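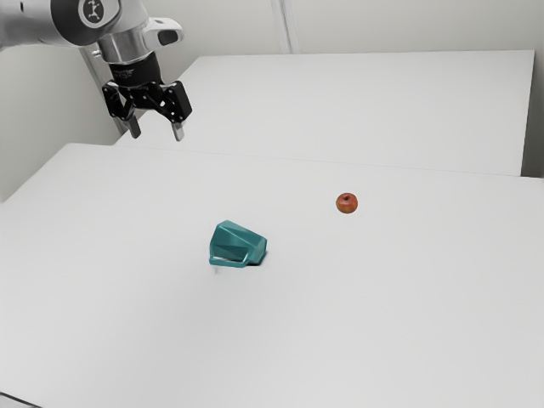

Is the Notisel kit worth keeping on past the trial?
I'd say keep it until the end of June, on the monthly plan, and hold off on the full licence until they've sorted out the export problem further down.

Progress report, Notisel simulation kit review
Prepared for the Justhorpe equipment fund, 2026-04-09

Hi all, and thanks again for the patience while we got this going. The short version is that we're on budget, a little behind on the write-up, and having a much better time with the software than I expected (the installer nearly finished me off, but more on that later).

What we've done so far
You paid for a trial of the Notisel kit so we could find out whether Skevard could practise pick-and-place jobs on a computer before booking time on the real arm. We set up a very plain room with white tables, an arm with a gripper, and an apple, then started running jobs in batches. I kept the room plain on purpose. I wanted to judge the kit by how the arm behaves, and fancy scenery just slows my old machine down!

We queued 2,206 runs and 2,188 of them saved properly. The rest dropped out when the program froze, and I've sent those logs off to their help desk. I haven't scored the saved runs yet, so please don't read that number as a success rate.

What I like
The lighting is soft and even, so colours are easy to pick out. The apple is small, with red, orange and yellow in it, and it's simple to spot against all that white. Swapping camera views takes a couple of clicks. I also love being able to stop a run with the gripper just over the tabletop and have a proper look at how close it's getting, which on the real bench would mean me crouching down with a torch. 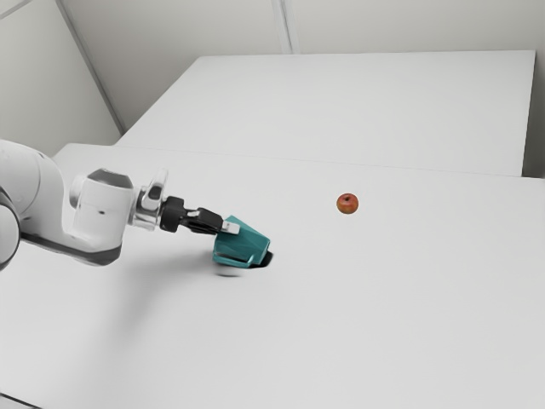
What's bugging me
Exporting is slow and the file names come out in a muddle, so I've been sorting them by hand. The manual skips whole steps as well. We tried the Karakaya add-on to get around the naming and it helped a bit, but it wants its own licence and I'm not keen to ask you for that yet.

What's next
Over the next 3 weeks I'll score the saved runs and rerun the ones that froze. After that I'd like 2 sessions on the real arm to check the simulated moves against it. No extra money needed for any of this, just your okay on the monthly plan.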